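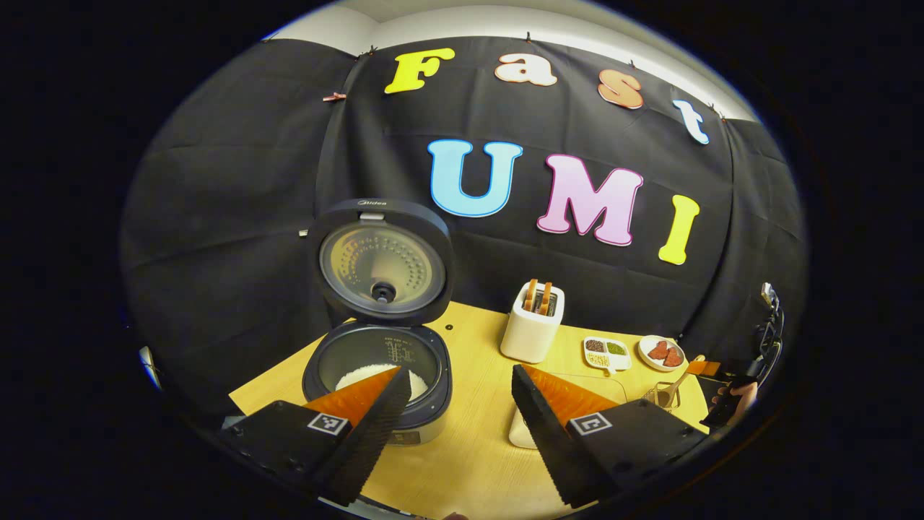

Rice first, toast second, everything else when I get to it

January 10, 2021

I've been meaning to write about my kitchen table suppers for ages, and Nandini finally nagged me into it (hello Nandini, I know you're reading). This is how I cook when I can't be bothered to cook: rice, a bit of meat, some toast on the side, and a little tray of things to sprinkle over the top.

The rice cooker does most of the work. Ours is a Midea and I'm really very fond of it. I used to do rice in a saucepan and I burnt the bottom so often that Indira bought me a new scourer for my birthday! Now I tip the dry rice straight into the pot, lid right up so I can see what I'm doing, and use the lines on the inside wall for the water. I rinse it too, but only if I remember. My aunt would be horrified.

I like to have everything on the table before I switch anything on. It's a habit I picked up from Roswitha Nolte, who ran the evening class I did back in May. She made us lay out every last pinch of seasoning before we were allowed near the heat, and I grumbled through all 6 weeks of it, and now I do it every single time.
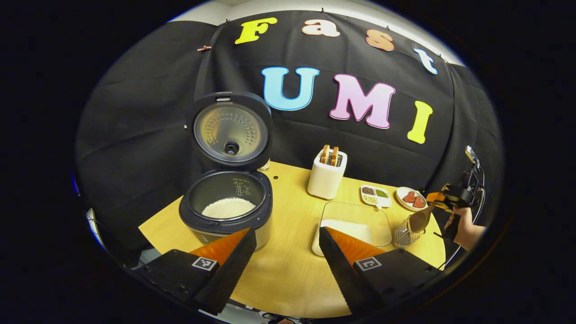
The little divided tray

If you buy one thing after reading this, make it a small white condiment tray with compartments. Mine gets dark seeds, something green and something yellow, and everyone helps themselves. I toast the seeds in a dry pan for two minutes and no longer, they go bitter so fast. It sits next to the meat plate, and that reminds me to season the meat before it goes in the pan and not after, when I'm already hungry and waving a fork about.

The meat is always just a couple of pieces of whatever red meat looked nice. I let it sit out on its plate for a bit while the rice gets going, then it's a very hot pan, a quick turn, and a rest under foil.
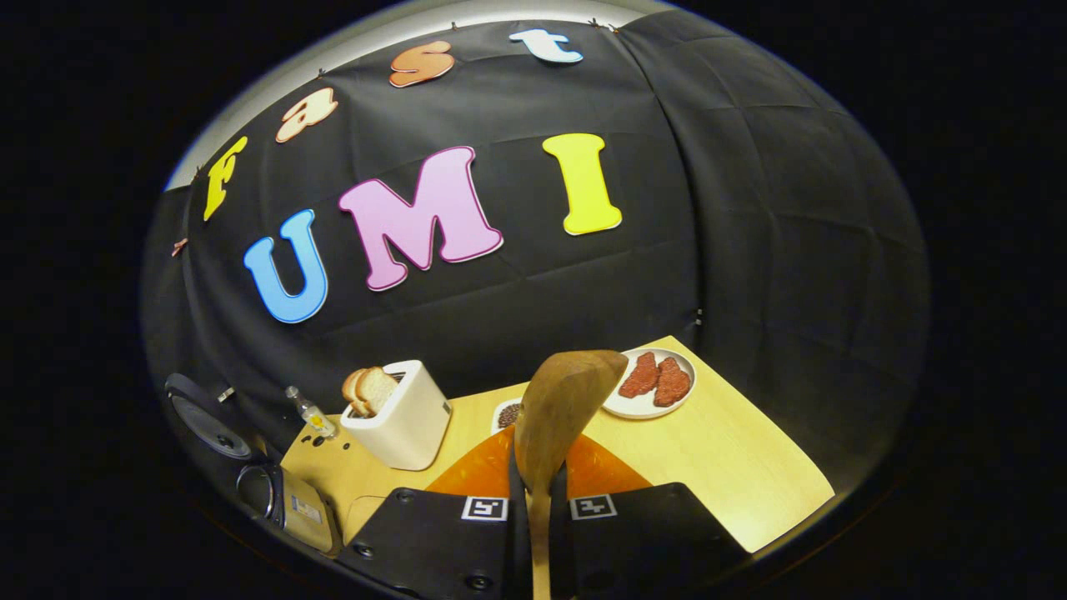 And yes, toast with rice. Gangadharan thinks it's ridiculous, two lots of starch on one plate, but he has never once left a slice behind. I rub mine with a cut clove of garlic while it's still hot and use it to mop up the meat juices. Golden brown is the aim, any darker and the garlic just scrapes off in crumbs.

Next time I want to try a spoonful of lime pickle stirred through the rice at the end. Has anyone done that? Let me know how much you put in, I always overdo it.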